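제목: Re: [정리모임] 겨울옷 들어가기 전에 티셔츠 개는 법 통일
보낸이: Marianna Szczepańska
날짜: 2026년 10월 10일 토요일

Stavros Delić 님이 쓰신 글:
> 9월에 Vurkville 창고에서 받아 온 옷이 378벌입니다.
> 사람마다 개는 폭이 달라서 상자에 넣으면 한쪽이 뜹니다.
> 폭을 하나로 정했으면 합니다. 그리고 색깔별로 나눌지,
> 크기별로 나눌지도 의견 주세요.

Stavros 님, 답이 늦었습니다.

폭은 30cm로 하면 좋겠습니다. Brirkach에 보내는 상자에 두 줄로 딱 들어가는 폭입니다. 색깔별 분류는 저는 반대입니다. 받는 쪽에서는 크기부터 찾습니다. 다만 천을 한데 뭉쳐 두면 나중에 주름을 펴는 데 시간이 더 걸리니, 개지 못한 옷도 일단 넓게 펼쳐 두는 것이 낫습니다.

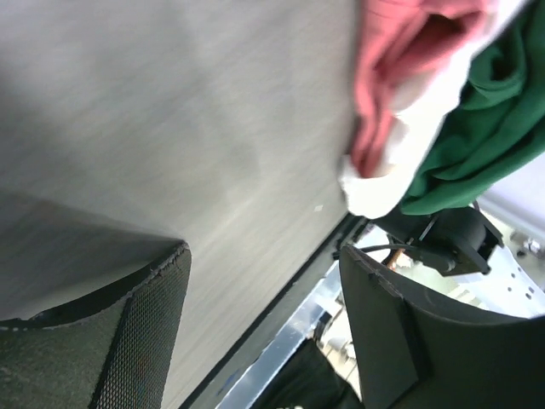
순서는 제가 하던 대로 적습니다. 옷 앞판을 바닥으로 가게 놓고 소매를 먼저 안으로 넣습니다. 그다음 양옆을 접고, 밑단을 목 쪽으로 한 번 올린 뒤 다시 반을 접습니다. 소매를 나중에 넣으면 옆선이 두꺼워져서 쌓았을 때 기웁니다. 얇은 옷은 손바닥으로 한 번 쓸어 주면 충분합니다.

다 갠 옷은 작업하는 옷 옆에 바로 쌓습니다. 초록, 흰색, 분홍이 한 더미에 섞여 있어도 상관없습니다. 남색 셔츠처럼 진한 옷은 보풀이 잘 보이니 접기 전에 한 번 털어 주세요.

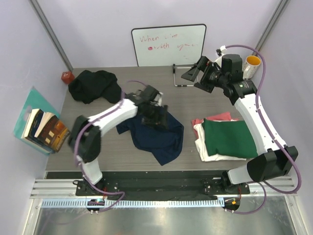 Nedeljković 쪽에서는 검은 옷만큼은 따로 모아 달라고 한다. 흰옷 위에 올려 두면 먼지가 묻어서 다시 빨아야 하고, 지난번 상자에서도 그런 옷이 나왔다는 것이다. 크기별로 나누되 검은 옷은 맨 아래에 깔면 어떻겠느냐고도 했다.

저는 맨 아래에 까는 쪽에 찬성입니다. 상자를 하나 더 쓰지 않아도 됩니다. 더미 높이는 상자 턱보다 손가락 하나만큼 낮게 맞춰 주세요. 꽉 채우면 뚜껑이 닫혀도 옮길 때 옆이 터집니다.

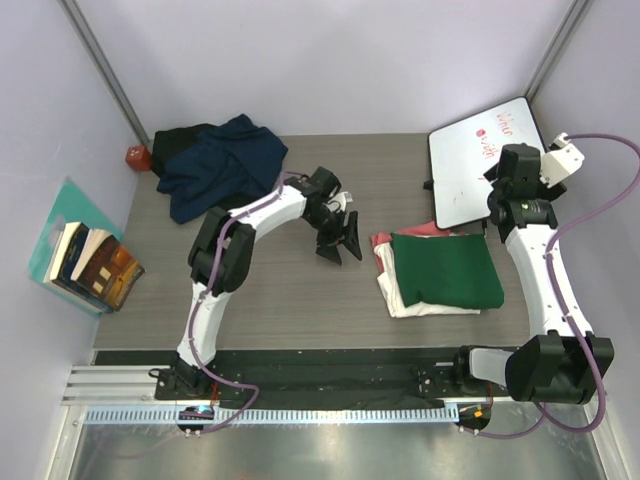 탁자는 한 벌 끝날 때마다 가운데를 비워 놓고 다음 옷을 올립니다. 개어 둔 더미가 가운데로 밀려오면 펼칠 자리가 모자라 소매가 자꾸 걸립니다. 긴팔은 특히 그렇습니다.

Iduvstead로 가는 물량까지 합치면 거의 578벌입니다. 상자에 붙일 크기 표는 제가 뽑아 가겠습니다. 후드 달린 옷은 이 방법으로 폭이 안 맞아서 아직 정하지 못했습니다. 모자를 등 쪽으로 눕혀 접어 보신 분이 있으면 이 메일에 답장으로 알려 주세요.

Marianna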